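Filed under: Workshop, Storage, Odds and ends

Search this blog
Type and press enter

Repainting a bin, or not

I spent most of March sorting out the storage bins, and I said I would write up what I did with them. It is a dull subject, but two people have asked, so it goes here.

We have 23 bins. Most came with the shelving when we took over the unit on Idbridge Road, and the rest were bought secondhand from Aguirre, the surplus place out past the feed store. They are the large rectangular kind with sloping sides. The slope means they nest when empty, and it also means you lose a good bit of room at the bottom, so a part that fits across the top may not fit across the floor. Measure the floor before you decide what goes where. I didn't, and had to move all the brackets twice.

Cleaning was the first job. Dish soap and a nylon brush took off most of the grime. For label glue I used mineral spirits on a rag and left it a few minutes – longer than that made no difference. Steel wool leaves scratches of its own. I tried it on one bin and put it away again.

Then there was the paint question. Several of the bins have had white put on the inside at some point. I can see the sense in it, small dark parts are much easier to find against white. The trouble is that it doesn't last on the surfaces that get rubbed. I bought a can of Undidholm enamel and did two bins as a trial, with a light sanding first and two thin coats. It looked good for a few weeks. After that the floor of the one we use for fasteners was marked all over, and the other one, which holds cloth and foam, was still fine. So I am painting only the bins that hold soft things. The rest can stay as they are.

The one on the pale wood table is a fair example of how they wear. It still has bright white on the slope below the far wall, but the lower edge has gone ragged and breaks up into small flakes over the gray. The floor is all fine scratches and pale patches. 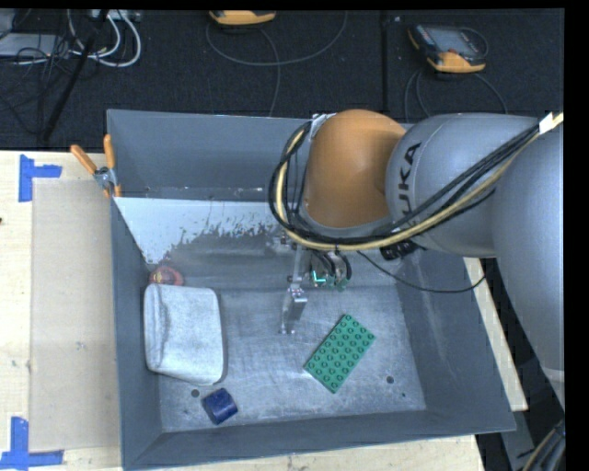
Clatska Makers Club – Tools and Storage Group

I am leaving that bin alone for now. If I do get to it, I will scrape the flakes back to a firm edge, vacuum them out, and wipe it down, with no new paint. Flakes get into everything, and I would sooner have a plain gray bin than pick white specks out of a tray of washers.

Labels are next. The paper ones curl, so I have ordered the plastic sleeves that hook over the rim. They cost $80 for the set, more than I wanted to pay.

Last updated Aug 1, 2026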